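Flat folding (garments)

From Visitow, the household reference

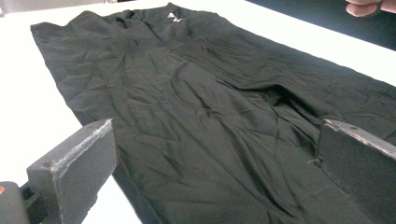
What is flat folding?
Flat folding is the reduction of a garment to a compact, usually rectangular shape by laying it on a level surface and turning its parts inward along straight lines. It is distinct from rolling, and from hanging, where the garment keeps its full length.

Surface
A table or counter is preferred to a bed. A soft surface gives way under the hand and lets creases form beneath the cloth. The working area should be larger than the garment with its sleeves extended. Dark knits are easier to align on a pale surface, where the outline of the hem and side seams shows clearly.

Smoothing
Wrinkles present before folding are pressed deeper during storage. The cloth is smoothed with the flat of the hand from the neckline toward the hem, then from the center outward. Thin knits stretch easily and should be stroked, never pulled - tension at the hem can leave the lower edge wavy. Folds hidden under the body, often caused by a sleeve caught beneath it, are drawn out before the first turn is made.

Long-sleeved tops
In the common method the garment lies face down. One side is turned in so that its edge reaches the midline, and the sleeve is laid back along the fold, parallel to the side. The other side follows. The hem is then brought up to the collar, either in one turn (half fold) or in 2 (third fold). The result is turned over with the collar uppermost.

The Mengal fold is a variant in which both sleeves are crossed over the back before the sides are turned in. It gives a narrower packet with a thicker center and is used mainly for drawers.

Printed marks
Heat-transferred prints may crack if a fold line runs through them repeatedly. Small prints near the collar are normally clear of all fold lines. Large chest prints are better suited to the third fold, with the turns placed above and below the print.

Storage
In Folding for Small Rooms (Andex, Fosville, 308 pages), Hadiza Yusuf recommends stacks of no more than six tops on open shelves. Upright filing in a drawer avoids the weight of a stack, though thin knits tend to slump unless the row is full.

See also: Collar; Drawer filing; Knit fabric; Rolling (garments)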